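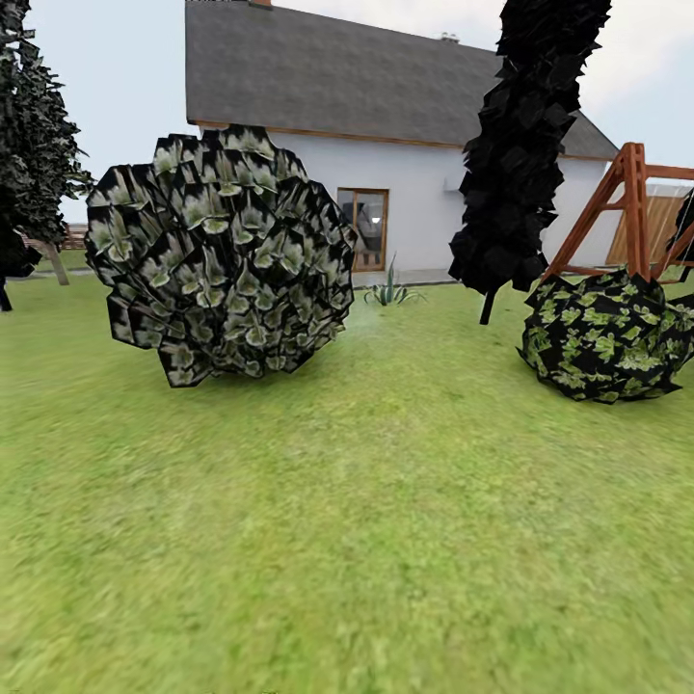 4.2 Local council coverage and recall of decisions

The second part of the study looked at whether regular readers of a local paper could recall council decisions more accurately than residents who got their local news mainly from community social media groups. Participants were drawn from two towns, Storer and Trillach. Storer still has a weekly paper, delivered on Thursday. Trillach lost its paper three years before fieldwork began, and most council news there now circulates through neighbourhood groups and the municipal newsletter.

We mailed 600 invitations, split evenly between the towns, and followed up by telephone in July. Each participant was read a set of statements about recent council business, such as the change to kerbside collection and the rezoning of the old dairy site, and asked to label each one true, false or not sure. Statements were written by Spanos and checked against the council minutes by Gouveia, who had no part in the interviews. Three statements were dropped after piloting as the minutes themselves were ambiguous.

Figure 3. Rendered view of a house and garden.

Residents of Storer who read the paper most weeks labelled more statements correctly than any other group. Occasional readers did no better than non-readers. In Trillach, heavy users of neighbourhood groups were more willing to give a definite answer but were wrong more often, particularly on rates and parking. They chose "not sure" less than the newsletter readers did, and we return to this in Section 5.

Age accounts for part of the difference. Regular readers in Storer tended to be over 60 and to own their homes, and homeowners in both towns followed rates decisions closely. The gap between regular and occasional readers narrowed once age and tenure were included in the model – it did not close. Pritchard and Maldonado coded the open responses separately and agreed on 93 per cent of them. The remainder were settled by Gkikas.

One limit should be noted. The rezoning vote was reversed during the interview period, and participants reached late in the month may have been answering about a different decision. We report the results with that statement left in. Removing it lowers the scores in both towns slightly and leaves the order of the groups the same.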